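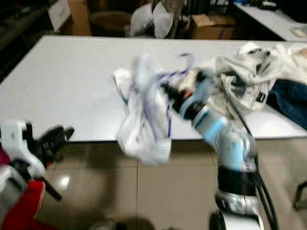 Denim shrinkage and back-stain, Ravaletti lot 2647

5/13/20
By Jeanine Lambrechts
7 min read

Purpose

Continue from the last entry. Eyerusalem wants a shrinkage allowance for the straight-leg pattern before she grades it, and Saron wants to know if the pocketing can stay undyed. Both questions go through the same wash series, so I am writing them up together. Fabric is the Ravaletti right-hand twill, rope-dyed indigo warp, Warora cotton in the weft, no elastane. The mill sheet calls it sanforized. It gives no residual shrinkage figure. I have written to the mill and have nothing back.

Setup

Squares were cut well in from the selvage and not from the first turn of the roll. The first turn had been sitting under tension against the core and I don't trust it. Edges overlocked with polyester thread. Each square is marked with three pairs of benchmarks in the warp direction and three in the weft, 500 mm apart, using the fine laundry pen and the steel template. The template was checked against the good rule before marking. It reads true at both ends.

Marks are on the back of the cloth. On the face they disappear into the indigo after the second wash, as we found in the winter series.

Squares and garments conditioned flat overnight in the back room before the first measurement. The hygrometer in there still reads high compared with the one at the cutting table. I used the cutting table one and moved it. Someone should decide which of the two we believe.

Wash procedure

1. Weigh the load. Make up with plain cotton ballast to the same dry mass every time.
2. Reference powder, no optical brightener. Dissolve in 1000 mL of warm water before adding. Dry powder left pale specks on the twill last time.
3. Warm cycle, normal agitation, two rinses. No softener.
4. Pull 500 mL from the drain hose at the end of the wash and again at the end of the second rinse. Label the jars at the machine.
5. Spin on the middle setting. The high setting puts hard creases in the legs, and they take a long time to relax.
6. Dry by the method on the card (line, flat or tumble).
7. Condition overnight. Measure without pressing. Smooth by hand, no pulling.

Step 7 is where we lose agreement. Giorgia and I measured the same square and came out more than a millimeter apart in the weft. She pats the cloth down from the middle. I was drawing it toward the edges. We have both gone to patting. After that we agreed to within what the rule can show.

Results, squares

Warp shrinkage after the first wash was a little under three percent, line dried. After the third wash it had crept up by less than another half percent, and between the third and the fifth I can't separate it from reading error. So the cloth is close to done after three washes if it is never tumbled.

Tumble dried squares are another matter. They lost more in the first cycle than the line dried ones did in all five, and they were still moving at the fifth. I would not quote a final figure for tumble from this series. It needs to run on.

Weft is small in every case, under one percent. Two of the line dried squares grew very slightly in the weft after the second wash. I took this for a marking error and had Giorgia read them again without telling her my numbers. She got growth too. Possibly the warp closing up pushes the weft crimp out. It is too small to matter for grading.

Skew: the twill leans the way it should for right-hand cloth. The mill has pre-skewed it, and the amount looks slightly short. After three washes the squares are off by a few millimeters across the full width. In a leg panel that will show as a side seam wandering toward the front, more on the left leg than on the right.

Results, garments

Finished garments do not follow the squares. We expected this, but the gap is larger than I had allowed for. Inseam shrinkage on the line dried jeans is smaller than the warp figure from the squares. Three things differ: the seams are felled and topstitched, the garment hangs under its own wet weight, and the spin leaves the legs twisted around each other so they get pulled straight by hand when they come out.

To look at the second of these I weighed a pair dry and after the spin. Dry and conditioned it was 586 g. Straight out of the spin it had taken on more than half that again in water. Hung from the waistband, most of the load is carried by the yoke and upper leg, and the hem sees almost none. Hung by the hems the heavy end is at the bottom and the whole leg is under tension, including the part where the pocket bags, fly and waistband drag on it.

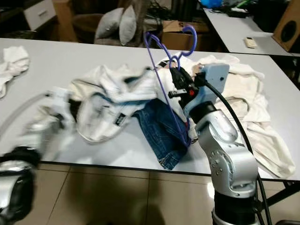

So hanging direction has to go on the card. Up to now it has not been recorded, which means the earlier line dried garment figures are a mix of both and can't be sorted out afterward. I have marked those pages in the old book. From this entry on, garments are dried from the waistband, two clips, legs free. Folding them over a bar is ruled out. It leaves a band across the thigh that dries last and measures short.

Waistband. Shrinkage around the waist is controlled by the band and not by the panels. The band is cut along the warp, so it shrinks at the warp rate and the panels eased into it do not. On the tumble dried pair this gives visible puckering under the band at the back. Eyerusalem suggests cutting the band across instead. I would like to see one made up before we commit. A weft-direction band may stretch in wear, and we have no wear data on this cloth.

Topstitching. Some roping at the hem after the third wash, as wanted. The thread itself is not shrinking.

Back-stain

Drain jars from the first wash are dark enough that I can't see the rule through them. Third wash jars are pale. Fifth wash, second rinse, looks like tap water against white paper. I have kept all the jars with lids on, second shelf, in wash order. Please do not rinse them out.

White cotton pocketing picked up blue in the first wash. It is a general cast, plus darker patches where the pocket bag lay against the seat. Gray scale reading is poor for the first wash. It does not recover much later on. The pocketing which went in with already washed denim stayed acceptable.

I tried one load with the water level raised as far as the machine lets me. The cast was lighter and the patches were still there. That fits with contact transfer in the patches and redeposit from the liquor everywhere else. More water helps the second and does nothing for the first.

Dry rubbing on the face is fine. Wet rubbing is bad, which is normal for rope-dyed indigo this dark and I don't propose to chase it. It will need a line on the care label. Trudy has the wording from the Alemayehu jackets and will adapt it.

Answer for Saron: undyed pocketing is not workable in this cloth unless the garments are rinsed before sale. Ecru would hide the cast but not the patches. A mid gray or a stripe would hide both.

Errors and things to redo

Load three was run with one rinse. The selector had been left on the short program. Shrinkage figures from it are probably usable, the drain jar is not. I have struck the jar reading and left the rest in with a note.

Square four was cut with its grain off. It shows as an outlier in skew at the first reading, before any wash. Removed from the averages. I have left it in the series because the shrinkage along the yarn is still good if measured along the yarn.

The tumble dryer has no real temperature control. The card says "medium," and what medium means depends on how full the drum is. I put the thermometer strip in with two loads of equal mass and the readings agreed, so within this series I am comfortable. I would not compare these results with anything from the old dryer at Julwood.

Allowance for the pattern, provisional

Length: add three percent along the warp for line dry. This is slightly more than the garments need and about right for the worst square.
Width: no allowance in the panels.
Waistband: hold until the crosswise sample is in.
Skew: shift the outseam notch on the left leg by half of the measured lean and check on a made-up pair.

Eyerusalem to grade on this for the sample size only. If the owner is going to tumble dry, the jeans will end up short and no allowance I can give covers it without making them look wrong on the rack.

Next

- Run the tumble squares on until two readings in a row agree.
- One pair hung by the waistband and one by the hems, same cut, same load, five washes. Giorgia to measure, me to dry, so the reader does not know which is which.
- Crosswise waistband sample, Eyerusalem.
- Gray pocketing, two weights, from Trudy's supplier.
- Ask Ravaletti again about residual shrinkage, and ask if the July delivery will be the same finishing run. If it isn't, the length allowance has to be checked again on a fresh set of squares before anything is cut from it.
- Settle the hygrometers with the wet salt jar.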